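Toruto opens its teaching room to Trurnau's small shops
2024-06-18

If you have ever tried to explain to somebody over the phone how to thread a needle, you will have a fair idea of what the people at Toruto do all day, except that the one on the other end is a robot. The company moved its teaching room into the old Rudd building in Trurnau over the winter, and this month it began letting local workshops book time there, to sit down at the controls and show a pair of arms how a job ought to go.

The idea is a friendly one, and it takes very little explaining once you are in the chair. You hold a pair of handles, one for each arm, and whatever your hands do, the arms on the table do too. Every try is saved, along with what the cameras on the wrists picked up while it was going on. Collect enough good tries and they go into the training for a program called Irden, which then has a go at the same job without anyone holding the handles. Some jobs can also be taught the older way, by taking hold of the arm itself and walking it through the motions, and the staff are happy to let visitors try both and see which suits them.

A booking lasts 2 hours and costs $40, and that includes a member of staff who stays with you the whole time (and who will, we can report, put the kettle on). The first half hour or so goes to getting used to the handles. Most people grip them far too hard to begin with, the way you do with a steering wheel on your first driving lesson, and there is a good deal of laughing before things settle down. After that it is simply practice, the same small job again and again, with the parts put down somewhere a little different each time so that the program doesn't learn one lucky spot on the table and nothing else.

The first job on the list for newcomers is a gear assembly, chosen with the clock and pump repairers of Trurnau in mind, who handle little parts like these every working day and were among the first to ask for a visit. Toruto wants 175 good tries of it before Irden gets its turn, and anybody who comes through the door between now and then can add theirs to the pile. Tries that go wrong are kept as well, in a folder of their own, and so are the ones where a part was dropped and then picked up again, which the staff are especially fond of and will ask you not to cut short.

Up to 4 people can come on one booking and take turns at the handles. No experience is needed, long sleeves should be rolled up, and the front door on the courtyard side is the one to use, as the street door sticks. Places can be booked at the desk or by phone, and evening times will be added in November if there is enough interest.

On the table this month: small metal gears going onto a white round plate with upright pins, one gear on the plate already and the second lying on the dark cloth close by.

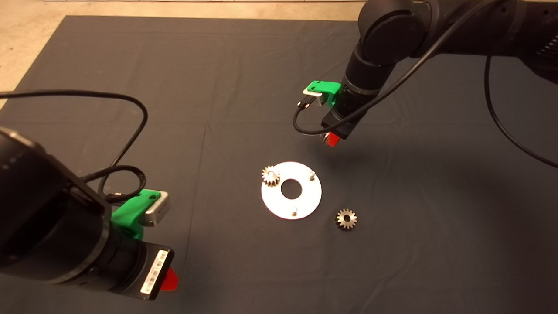

Also in Trurnau this week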